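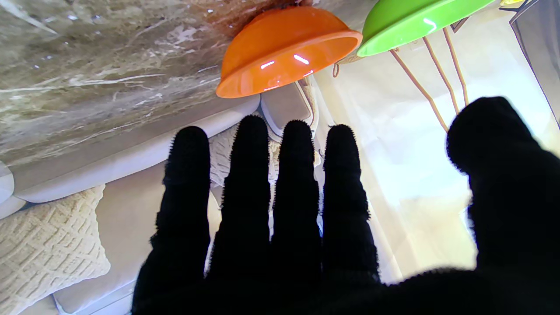
Looking after stone worktops

I love a stone worktop, and keeping one in good shape takes far less effort than people fear! Most of it comes down to warm water, a drop of washing-up liquid and a soft cloth. Rinse with clean water afterwards and buff with a dry tea towel (an old cotton one is perfect), and the shine comes up beautifully.

Keep vinegar, lemon and limescale sprays well away from marble. They dull the polish, and the pale rings they leave are etched into the surface, so no amount of scrubbing shifts them. If you spill wine or squeeze a lime, blot it straight away – wiping only spreads it.

For oily marks, mix bicarbonate of soda with water until it's as thick as yoghurt. Spread it over the stain, cover with cling film and leave it overnight. My neighbour Abimbola Ogundipe had a butter mark by her hob that needed three goes, but it went in the end and she was thrilled. 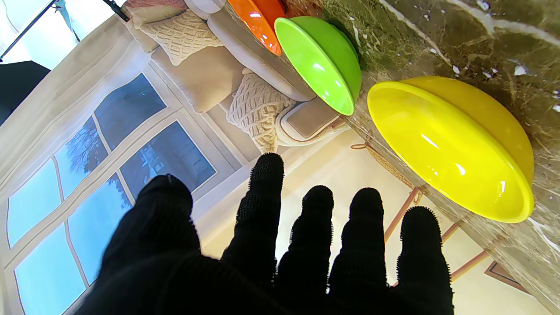

Dark brown marble with white and grey veins.

Dark stone shows every smear, so go easy on the soap. Streaks are nearly always leftover detergent, and a second rinse sorts them out.

Try the water test each May: drip a little on the surface and wait 16 minutes. A dark patch when you wipe it off means it's time to reseal. Put sealer on thinly and take off the extra before it dries – I once left mine too long and spent a whole evening rubbing at it.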